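Home | News | Fixtures | Results | Clubs | Contact

Gornar sign Vaněk until end of season

Saturday, February 2, 2019

Gornar have signed guard Svetozár Vaněk from Wesum on a deal that runs to the end of the season, the club confirmed this morning.

The 31-year-old trained with his new team-mates last night and could make his debut in the home game against Postent. He will wear the number 8 shirt, which has been free since October.

Vaněk spent three seasons at Wesum and played 462 minutes for them this term, mostly off the bench. He lost his starting place before Christmas and had asked for more time on court. Wesum did not ask for a fee, but the two clubs have agreed that he will not play when they meet in the last round of the regular season.

Gornar have been short of guards for most of the winter. One is out with a knee injury and another went home in the autumn, and the coaching staff have been using a forward to bring the ball up. The team gave the ball away 19 times in their last defeat.

"I know the league and I know most of the lads," Vaněk said. "I want to play, and they need someone in my position. It was quite a short talk."

Share this 14 | Comments 6 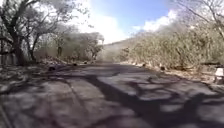

Gornar's next two away games are both at the far end of the league, and the club has changed its travel plans for them. The team will now go the day before each game and stay the night, having turned up late and stiff for their last trip in the same direction. Supporters' coaches will still go on the day. The route leaves the motorway for the old road, a pale, worn stretch with branches hanging over it and their shadows right across the tarmac, and drivers have been told to allow an extra half hour. Seats can be booked at the ticket office until noon on the day before travel. There is no change to the price.

The Postent game is expected to draw a full house of 2,445 at the Kováčik hall. Standing tickets went first and only a few seats behind the far basket are left. Doors open an hour before tip-off, and anyone with a season ticket should use the side entrance while work on the main steps goes on.

Postent are two places above Gornar and have won four in a row. They won the first meeting between the sides by 11 points, when Gornar led at half-time but scored only nine in the third quarter.

Gornar are seventh, one win outside the play-off places with a game in hand on the team above them. The club said it does not plan to bring in anyone else before the deadline, though it is still looking for a centre for next season.

Wesum have not said whether they will replace Vaněk. Their under-20 guards are both expected to be in the squad for the next game.

More news | Previous | Next | Back to top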